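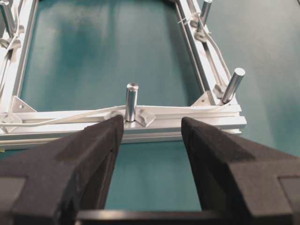
The Groseo wrist camera kit has been on my bench since spring, and I have put enough hours on it to say something useful. It ships as a camera module, a bracket for the gripper body, one cable and a license for the Viltotmont alignment software. I bought the middle package at 930 dollars. My test part is a rectangular frame in T-slot extrusion with upright metal pins on small brackets, and a thin white cable laid along the rails. Polished pins on grooved aluminum are hard on any camera. The rounded top of the pin on the front rail throws a bright highlight, and the channels in the rail break up into bright and gray bands, so an edge finder has plenty of wrong lines to choose from.

Search this blog Search Go

8/26/18
Posted by Oona Saarinen

Mounting first. The bracket fits my gripper without drilling, but the two rear screws can only be reached with a short hex key, and the one in the box is too long. Cable routing is left to the buyer. The manual has one drawing for this and it shows a different arm.

Calibration takes 84 poses with the supplied target. The routine runs unattended and writes a plain text file, which I like. If a pose fails, the software skips it and does not say which one. I found my bad poses by reading the file.

For the pin test I taught one approach, low and close, with the pin centered between the fingers, and let the kit correct from there. I ran 3000 approaches with the lamp in three positions. The software reported a good fix on 2646 of them. Most of the rest came with the lamp at its lowest, where the reflection moved down the pin and the fit went with it. Turning exposure down helped. The automatic setting should be avoided for bare metal.

The padded fingers take up the lower half of the view. The mask tool handles this well – draw it once and it stays with the tool file. The older Grinis unit I used before had no mask at all, and it liked to lock on to the fingertips.

Jade Gill asked whether it can follow the cable as well. Not in this version. A thin cable that sags and loops does not match any of the shapes in the library, and I would not count on a clip position from it.

Support is by email through Zacharias, the reseller. Two of my questions got full replies. The third, about the skipped poses, has been open since November.

I am keeping the kit for pins and brackets. Anyone buying it should get the middle package, because the small one leaves out the mask tool, and should order a short hex key with it.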